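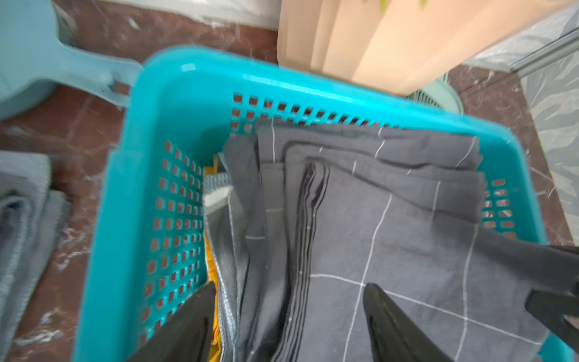 Druketti Latent is our planning and perception package for arms that have to handle soft things: towels, sheets, clothes, dust covers, anything that changes shape the moment you touch it. It takes the view from a camera at the wrist, works out which layer belongs to which item, and hands your controller a grasp and a path it can run straight away. Laundry is where we do most of our testing, and a basket is a lovely hard case. With two fingers already down inside a turquoise basket, a charcoal cloth with a thin white grid folded over itself in steps, a gray towel and a strip of mustard yellow tucked in beside it, the planner has to decide which edge is really the top one before it closes on anything. The grid helps a good deal, as straight lines that bend or break give away a fold. The mid-gray cloth standing on its edge doesn't help at all, and we're very fond of it for that reason!

What Latent does

Layer finding. Each view is split into patches of fabric, and the patches are joined up into items. Where a fold hides the join, Latent keeps more than one answer open and carries them all forward until the next view settles it. You can see the competing answers in the viewer, coloured by item, and step back through them later when something odd has happened.

Grasp choice. Grasps are scored on how many layers they are likely to take. Ask for one layer, a whole folded item or a whole stack, and the scores change to suit. Folded stacks are the new part in this release and they've been a joy to work on. Earlier versions would happily peel the top towel open when you wanted it lifted as a block.

Container planning. Basket walls, box flaps and bin rims are treated as solid, even the ones full of holes. Perforated plastic used to cause us no end of trouble, with the floor showing through and the depth values jumping about between the wall and whatever lay behind it. Latent now fits a surface across the holes and plans both fingers and the gripper body around it, so the wide part of the hand is kept clear of the rim as well as the tips.

Live correction. The planner looks again as the fingers go in. If the cloth shifts, the path is bent to follow, within limits that you set. Past those limits it backs out by the way it came and tries afresh.

The test set

Every release is run against Hikthorpe, our own collection of 623 recorded grasps in baskets, boxes and drawers. Of these, 304 involve folded items and the rest are loose heaps. Hikthorpe comes with every licence, along with the scripts that replay it, so you can change a setting and see what it does to the scores before you go anywhere near an arm. We use it this way ourselves all day long. It's surprisingly good fun to nudge the layer weight and watch a drawer full of pillowcases sort itself out.

Fitting it to your arm

Latent needs a wrist camera, a two-finger gripper and a controller that accepts joint paths. Drivers for seven arms are included. For anything else there's a short driver template, with comments, and a dry-run mode that draws the path without sending it.

Calibration is done by a small tool called Stockdale, which is part of the package. Put the printed board on the floor or a table, start the tool and let the arm move through its poses. It writes one plain text file. If you change fingers, run the second half only, as the camera part will still be good.

Settings people ask about most

layers: single, item or stack. The default is item.
rim_gap: how far the hand keeps from a container wall. Start generous and bring it down.
retry: how many fresh attempts before the arm stops and waits. The default is 2.
look_again: how often the view is refreshed on the way in. Higher is better if your computer can keep up.

Known limits

Very dark cloth on very dark cloth is still a weak spot, and so is anything see-through. Net curtains are on our list. Latent plans for one arm at a time; two-arm folding is being worked on, and an early build will go to current users in May.

What you get

The planner, the viewer, Stockdale, the Hikthorpe recordings and replay scripts, the arm drivers and the full manual. Updates are included for as long as the licence runs. A trial copy with the viewer and part of Hikthorpe can be had from the downloads page, and it will run without an arm attached.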